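Prullico Tenants Get First Look at Plan to Replace Hallway Doors

14 shares | 8 comments

FUMONBRIDGE - Renters in the Prullico apartments will get new interior and hallway doors starting in October under a plan presented to residents this month by the building's owner, Tapia Housing.

The work covers all 79 units in the complex and will be done one floor at a time. Tenants will not be charged, and rents will not change as a result of the project, the company said.
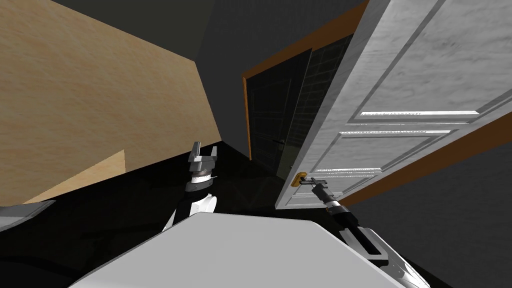
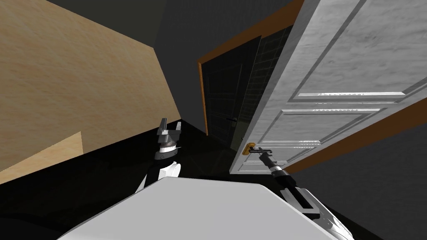
Computer renderings of an interior with doorways.

Many of the existing doors date to when the complex opened and no longer close properly, according to a notice mailed to tenants. Complaints about sticking frames and worn latches made up the largest share of repair requests at Prullico last year.

"We were fixing the same doors over and over," said Hermenegildo Quezada, who manages the property for Tapia. "At some point you are spending more on hinges than you would on a door."

Quezada said crews will need to be inside each apartment for up to two days. Work will run from 8 a.m. to late afternoon, and residents will get written notice a week ahead. Anyone who cannot be home may leave a key at the office or ask for a different date.

The contract went to Trornska, a local carpentry firm. It calls for 1,011 doors, counting closets, storage rooms and the shared laundry areas. Doors to the stairwells will be fire-rated and fitted with new closers.

Philomena Abugri, who has lived on the third floor for almost 8 years, said she welcomed the change but wanted more detail on noise. She works nights at a hospital and sleeps during the day.

"They said they would work with me on the schedule, and I am going to hold them to that," Abugri said.

Other tenants asked whether pet flaps they had installed could be moved to the new doors. Quezada said they could not, but that no one would lose any part of a deposit over a flap put in before the notice went out.

Tin-yau Mok, a retired electrician on the ground floor, asked for lever handles in place of round knobs, which he said are hard on his hands. Levers will be standard on every door, Trornska foreman Braulio Figueroa told the meeting.

The old doors will be sorted at the site. Those in fair shape will be offered to a salvage yard, and the rest will be hauled away.

Residents with questions can stop by the management office on weekday mornings.

We use cookies to improve your visit. By continuing to use this site you accept our cookie policy.

Get local headlines in your inbox every morning. Sign up for our newsletter.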